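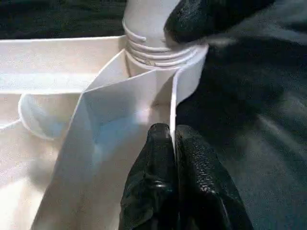 Wanted: someone to plan and buy our robot kit (part-time, could grow)

Hello! I run the assembly room at Lirnorell, where we're teaching two-armed robots to put flat-pack furniture together. Chairs mostly, at the moment. Plastic ones with screw-in legs, the sort you could do yourself in the time it takes the kettle to boil, and which a pair of robot arms finds astonishingly hard.

I've been doing the equipment planning for this room on top of my own job and I'm bad at it. I buy things when they break. I order six of something that needed two, and one of something we get through every week. Last April I spent a whole afternoon working out why a gripper order was so much dearer than I'd told everyone it would be, and the answer was that I'd priced the fingers and forgotten the covers, the screws, the spare cable and the delivery. So we've found the money for a proper person, and I'd love it to be someone who enjoys this stuff.

The hours are 14 a week to start with, spread how you like, so long as you can be here for a couple of mornings. Deliveries come before 10 am and somebody needs to open the boxes and check them against the order while the driver's still in a good mood. If the second room goes ahead (more on that in a bit) the hours would go up.

What you'd be looking after

The big things are the arms, the grippers, the cameras and the computers that run them. Those get bought once every few years and there's a lot of arguing first. You'd be in the arguing, and I'd want you to have opinions by the end of your first month or two.

Then there's everything else, and that's where the money quietly goes. Gripper finger covers wear through. Cables get bent the same way all day long until one of them gives up. Brackets, clamps, table coverings, trays, labels, tape, more tape. I can tell you what an arm costs without looking it up but I couldn't tell you what we spent on covers last year, and I'd like to be able to.

And then furniture! We buy the same chair over and over, and it wears out too. Threads get chewed when a leg goes in crooked, and once a thread has gone soft the results from that chair are no use to anyone. Our rule is that a chair retires after 160 builds, or sooner if it starts to feel loose by hand. You'd keep the tally and reorder in time. I have run out of chairs twice. It's embarrassing, having an expensive robot standing there with nothing to build. 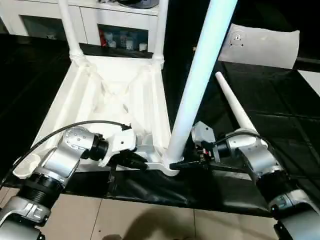

The first big job: the second room

We've asked for a second bench, and Telmo Alcaraz, who holds the purse strings, has said yes in principle. What he wants before he says yes properly is a plan with prices in it that don't move afterwards. Fair enough. My last one moved quite a lot.

So your first few months would mostly be that. You'd start by measuring up and listing what one working bench really needs, down to the screws, then get quotes, then work out what has to be ordered first. Arms take ages to arrive. Tables don't. I once did that the wrong way round and we had a lovely table to eat lunch on for a whole season.

There are two quotes in already. Pearce would supply everything as one package: arms, stands, grippers, the controller and a couple of days of someone coming to set it all up. It's simple and it's dear. Baltden would sell us just the arms, quite a bit cheaper, and we'd sort the rest ourselves. I go back and forth – the package is less work for us, but the service plan that goes with it runs on every year whether we ring them or not, and I don't think anyone has added it up over the life of the thing. You could do that in week one and you'd be my favourite person.

I'd also like a real answer on grippers. We're using simple two-fingered ones with covered fingers, and they're decent all-rounders. They'll hold a leg and they'll hold a bit of thin sheet. There are fancier hands on the market with more fingers and a lot more to go wrong. Is it worth buying one to try? Could we hire one for a month? Would the supplier lend it? I've never asked, because I always remember at the wrong time of year.

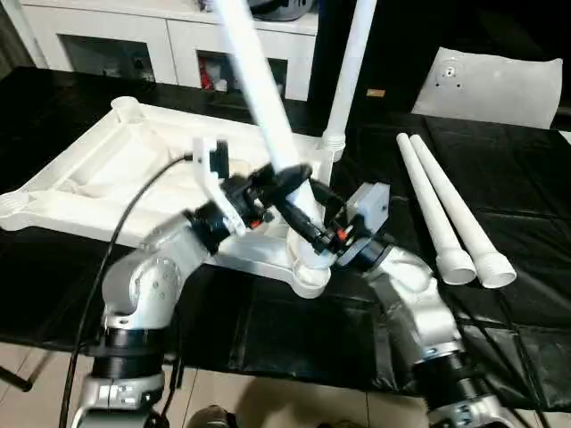 Bench costs are the part I'd most like you to get your teeth into. We've never written down what a bench needs apart from the robot, and it's the dull items that catch us out when we plan. Take the leg-fitting stage, with both grippers in at one tube to get it down into its corner socket, a second tube already upright in the far corner, and two more lying side by side on the black cloth. You'd cost the lot: the cloth, the spare legs, the bracket and little camera or sensor up on the wrist, the cable looping down beside the arm. Add how long each one lasts, what it costs to swap, and how many we ought to have in the cupboard. Do that for every stage of the build and we'd have the first honest bench budget this place has seen.

We do have a stock list of sorts. It's a spreadsheet called Arex (long story, it was named after a piece of software we never bought) and at last look it had 94 lines in it. Some are duplicates. Some are for things we gave away. One just says "the good screws". Please come and be rude about it, then make us a better one. I don't mind what you use, and I'm not going to buy a clever stock system until someone's shown me that a tidy spreadsheet can't cope.

Who I'm hoping will write in

You don't need to know about robots. I mean that. If you've bought kit for a school workshop, a theatre, a garage, a dental surgery, a commercial kitchen, you've already met most of the problems we have. You know that the cheap one and the one that's in stock are rarely the same one, and that a quote without a date on it is worth very little.

I would like you to be comfortable with:

Spreadsheets, to the point where you'd build one for fun or at least without sighing.
Ringing suppliers up. Emailing is fine, but sometimes you've got to ring.
Reading a quote all the way to the bottom, small print and all.
Telling me no. I get excited about new kit and I need slowing down.
Being hands-on now and then. There's unpacking, there's counting legs, there's crawling under a table to see which plug is which.

It'd be handy if you'd dealt with leasing or service contracts before, or with shifting old equipment on when it's done. We've a shelf of retired bits that I'm sure somebody would pay for.

The room itself is on the ground floor with level access, and most of the desk work can be done from home. It's noisier than you'd expect when the arms are moving but it isn't factory noisy. We keep clear of the arms while they're working and you'll get a proper walk-through of the safety side before you go anywhere near them.

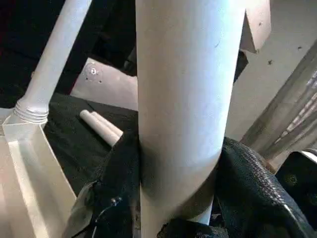 On money, since adverts that hide it drive me up the wall: the post is paid on the same scale as our technicians, and I'll send you the scale before you apply if you ask. You'd have your own small budget of £400 a month for bits and pieces, which you can spend without asking me or Telmo. Anything over that needs a second name on it. Holiday is worked out in proportion to your hours, and you can move your hours about if you've got school runs or another job to fit round.

It's a one-year contract to begin with. I want it to be longer and I've said so in the budget request, but I can't promise it until the second room is signed off, and I'd sooner you knew that now.

How to apply

Send me a letter of a page or so, and a CV if you've got one up to date. In the letter, please tell me about something you bought for work that turned out to be the wrong thing, and what you did next. I've got plenty of my own stories and I'll swap you one at the interview.

Interviews will be here, in the assembly room, and they take an hour or thereabouts. There's a small task. I'll give you a made-up list for one bench with prices, delivery times and a total to stay under, and you tell me what you'd order first and what you'd leave off. Bring a calculator or use your phone, I don't mind. Afterwards I'll show you round and you can watch the robots have a go at a chair. Ask as many questions as you like, including about the bits I've made sound easy.

If you're not sure whether it's for you, write anyway and say what you're unsure about. I read everything myself and I reply to everyone, usually in the evening after the arms are switched off. Letters go to the Lirnorell front office, marked "assembly room job".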